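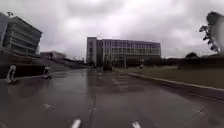 Tymofii Tkachuk writes that the wet check should come before the dry check in this section, as a crew that has already seen where water stands will know which joints to open up later. The order has been changed in this issue. Crews working from the old sheets should note that former steps 5.3 and 5.4 are now 5.1 and 5.2.

5 Wet-weather check of paved areas

This section applies to the access roadway and the open paving at the Skavport site. It does not apply to loading docks, roofs or covered walkways, which are in the Antoniuk building file.

5.1 Before you start

1. Wait until the whole surface is wet. A light shower that leaves dry patches will not show the low spots.
2. Choose daylight with an overcast sky if possible. Low sun on wet paving makes glare that is easy to mistake for standing water.
3. Print the area plan at full sheet size. Mark north and the direction of your walk.
4. Take chalk suitable for wet surfaces, a straightedge, a depth gauge and a pair of cones.
5. Tell the gatehouse which area you will be in and when you expect to leave it.

CAUTION: Painted markings are more slippery than the paving around them when wet. Do not stop or turn on them while carrying the straightedge.

5.2 Roadway

1. Start at the gatehouse end and walk along one side of the center seam. Return along the other side.
2. Look along the seam from a low position. Water should cross it or run clear of it. Water that collects along the seam is recorded as type A.
3. Look at the surface on both sides. A shine over the whole width is a film of water and is normal. A smooth patch with a clear outline is a pond and is recorded as type B.
4. Lay the straightedge across each pond and take the depth at the lowest point. Ponds under 5 mm are drawn on the plan with no further action. Ponds of 5 mm or deeper are drawn and given a number.
5. Chalk the outline of every numbered pond. Work from the downhill side.
6. Check painted markings from a standing position, 12 m back. If the edges cannot be made out from there, enter "worn" on the sheet. Do not enter "worn" on the strength of the wet check alone - repeat it dry, as in 5.5.
7. Follow the foot of any low wall or planter beside the road. Note soil, leaves or gravel carried onto the paving.
8. Check the base of each rack and post. Record standing water at the base, and any movement when pushed by hand.

NOTE: Reflections can hide fine cracks. Do not use the wet check to declare a surface free of cracks.

5.3 Open paving

The open paving has no curb to guide the walk, so it is covered in strips.

1. Stand with the nearest building on your left and pick a fixed mark on the far side, such as a lamp post or a single tall tree.
2. Walk straight toward the mark. Keep each strip 2 m wide.
3. At the end of the strip, step over to the next one and walk back.
4. Record ponds as in 5.2, steps 3 to 5.
5. Along planted edges, check that water can leave the paving. Clear leaf litter by hand or with a plastic rake. Metal rakes chip the joints.

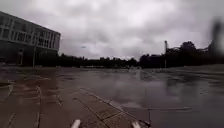
Figure 5-2. Open paving in wet conditions, with tree line at the far end.

5.4 Timing

Ponds are rated by how long they stay after the rain stops.

1. Write down the time the rain stops.
2. Go back to each numbered pond after 39 minutes.
3. If the pond has drained, cross out its number on the plan.
4. If water is still inside the chalk line, measure the depth again and write it beside the first reading.
5. If rain starts again before the second reading, discard the first reading and begin from step 1.

5.5 Dry follow-up

Carry out the dry follow-up once the surface has lost all shine. Check the center seam for missing or loose filler, repeat the reading of any marking entered as "worn", and sweep off the chalk.

Send the plan and both sets of readings to Daryna Prokopenko. Filler and marking paint are ordered through Karkitz - quote the pond or marking number on the order, not the sheet number.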